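Standville open day – wrist camera recordings
README, data card for the public demonstration set

Scope

Recorded in September during the open day at the Standville lab. Visitors watched a two-arm cell from behind a rope and could ask for a session to be repeated. The set holds 598 episodes and 2,027 annotated grasps. Nothing from the ordinary lab collection is mixed in.

Hardware

Two arms with two-finger grippers, wrist cameras on both. Control software is Tulia, the same branch used at Girotville. Finger pads were not replaced for the day and show wear.

Tasks

thin_pinch: hold a flat object by a small contact area. The guitar pick is held by its pointed tip, broad edge up.

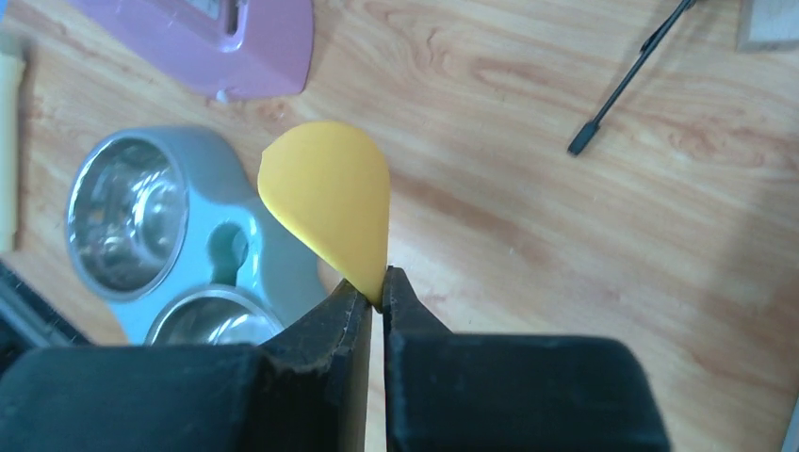 Hannelore Schwaiger: please keep thin_pinch out of the default training split. Grip force was logged at a lower rate for these episodes, and anyone pooling them with the others should know that first. The split file now marks them "optional".

bag_two_arm: one gripper holds an opened snack bag at the mouth, the other brings a yellow object to the opening. An episode ends when the operator releases the pedal, with or without an insertion. Success labels were assigned later from the logs.

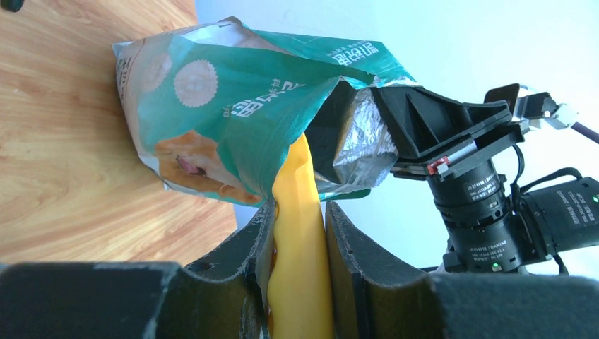

Last modified: September, 4:10 p.m., by gdelaunay

upright_hold: the yellow object is held at its lower end with the top free. Hold time is 60 seconds unless the operator stops early. Pet bowls, a microphone stand and packaging stay in view as clutter – do not crop them.
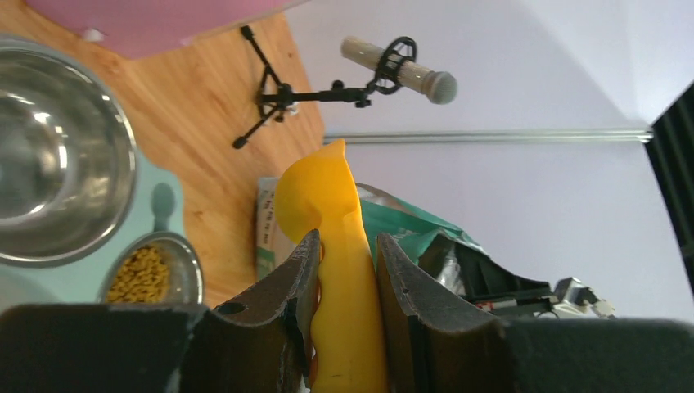 Early stops are flagged in the field stop_reason and make up roughly 190 episodes across all tasks. Most came from operators handing over to the next visitor.

bag_top_pinch: one gripper pinches the top of the bag over the table. Object layout differs between episodes and is not annotated.

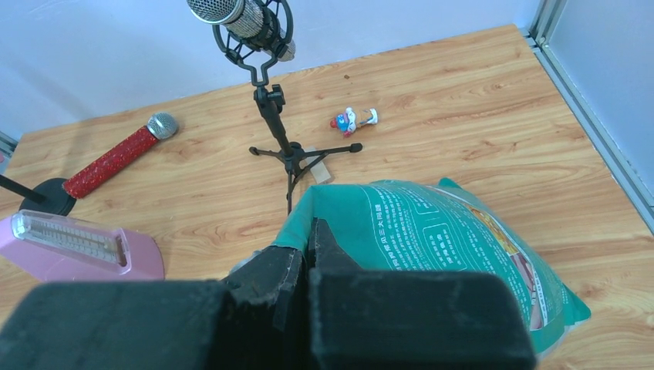 Each episode folder has a video file, a joint log and a label file. Timestamps are in lab time. The converter for the older Millet format drops stop_reason, so read the label files directly if you need it.

Contact: Gilles Delaunay, Standville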